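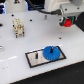 台面上的拉丝金属板，四周有黑色边框。

特拉瑙（Tranau）旧金属回收点下月起延长开放时间

2023年8月30日 星期三

特拉瑙市政部门发布通知，下月起延长全市旧金属回收点的开放时间，工作日关门时间由下午五点改为晚上八点，周六照常开放，周日及公共假日休息。新时间先试行六个月，期满后再决定是否长期执行。

目前全市共有36个回收点，多数设在居民区停车场旁和菜市场后门。其中克洛宁（Clonine）片区的六个点今年3月才启用，原先住在那一带的居民要把旧铁锅、水管、窗框等送到河对岸的总站，开车单程要二十多分钟。

通知对可以投放的物品作了重新规定。不锈钢板、铝板、铜管、铁制家具和不带电的厨房用具可直接投放，单件重量不得超过60公斤，超过的须提前两天预约上门收取，每户每年可免费预约一次。带有玻璃、木料或泡沫的物品要先拆开，金属部分和其他部分分别投放。油漆桶、煤气罐、灭火器和各类电池不收，仍按危险废物送总站处理。

收集和运输由本地企业祖洛（Zulo）承担，分拣在位于城东的翁德雷卡（Ondrejka）旧货场进行。祖洛公司表示，延长开放后将增加一班晚间收运车，车辆晚上九点以后不进入住宅小区，以免影响居民休息，满箱的回收点改在第二天早晨清运。

翁德雷卡旧货场还设有旧料出售区，面积200平方米，平整、没有严重锈蚀的板材和型材会单独挑出来，按重量卖给个人和小作坊，价格每月初贴在门口。旧货场不提供切割服务，也不送货，买家须自带手套，大件要自己安排车辆。出售区的开放时间不作调整，仍为每周二、周四上午和周六全天。

有居民在征求意见时提出，部分回收点晚上照明不足，地面不平，推车不好走。市政部门答复说，照明将在新时间实行之前补装，地面修整列入明年计划，克洛宁片区因靠近学校，优先施工。另有居民希望周日也能开放，这一项暂未采纳。

各回收点的地址和新的开放时间表已经张贴在社区公告栏，市政服务窗口也可以领取纸质版。预约上门收取仍拨打原来的服务电话，受理时间为工作日上午九点到下午四点。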